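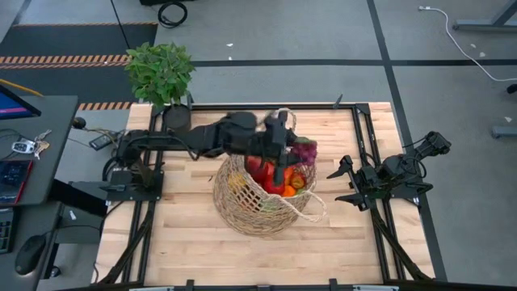 Her sister had said on the telephone that fruit should never go in a basket that deep, it bruised at the bottom and you didn't find out until it smelt. A bowl was better. A plate was best of all.

She thought about this on the bus from Clindedmont with the grapes on her knee. The basket had come from the Zavach shop in February, when they were clearing the shelves, and it had cost her 13 pounds. She liked the handles. She liked that you could see a bit of yellow through the weave.

At home she put the grapes in last, at the rim, where nothing could sit on them. Then she took them out again and felt underneath. The orange one was firm. The big dark red one had a soft place the size of a thumb, so she turned it to face the side and left it.

The walk up to the hall was 200 steps and she stopped twice. The woman on the door had a list.

"Number 267," she said. "Is it for the raffle or the supper?"

"The supper."

"Abeysekara Room, then. Put it with the bread."

There were three other lots of fruit by the bread, all of them on plates. She set the basket down with its mouth towards the chairs and moved the grapes back up to the rim, as they had slipped on the hill. A small boy asked if he could have one.

"Two," she said, and held the handle while he chose.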